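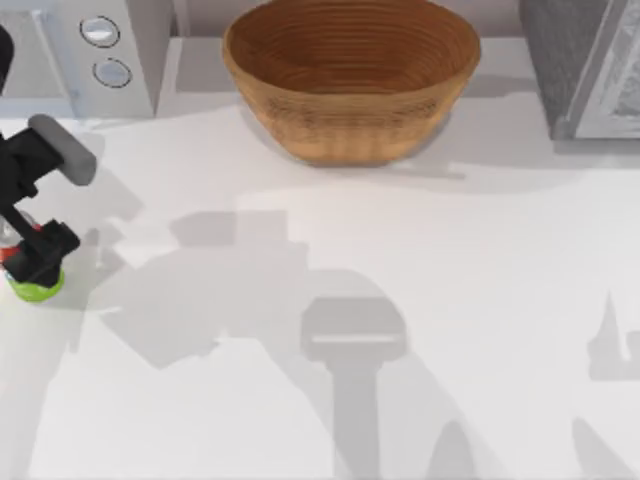 July, Friday
By Tapio Pelkonen

Skorel has bought a second press brake for its Ulis shop and will take on 2 more welders to go with it. The machine came in on a flatbed Friday morning, two hours late, and was on its pads by lunch. Bends plate up to 26 feet in one go. Until now anything that long went out to Hämäläinen across the river and came back whenever they had a truck free. The shop does mostly hoppers, chutes, catwalks, some trailer frames. A lot of round work too, rolled cones and tank ends, wide at the rim and narrowing down to a smaller base, same as the bowl on the counter up top, only in quarter-inch steel. Those still go through the old rolls. No plan to replace them this year.

First job on the new brake is for Cemero, the grain handling people. Order is for 1066 brackets plus the side panels for a loading bin. Brackets are already cut and stacked by the back door. Panels start Monday if the tooling shows up, the first set was the wrong width and had to go back.

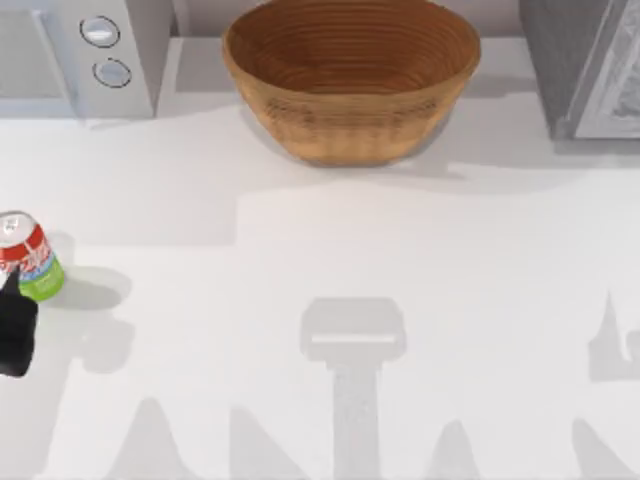
Painting stays outside for now. Skorel looked at putting in it's own booth, but the power company wants a new transformer first and the quote was more than the booth. Galvanizing goes out same as before.

Welders need to pass a plate test, vertical and overhead, done in the shop. Stick and MIG. Day shift, some Saturdays when theres installs on. Apply at the front office, before 3, ask for the foreman. Walk-in repairs are closed untill the panels ship.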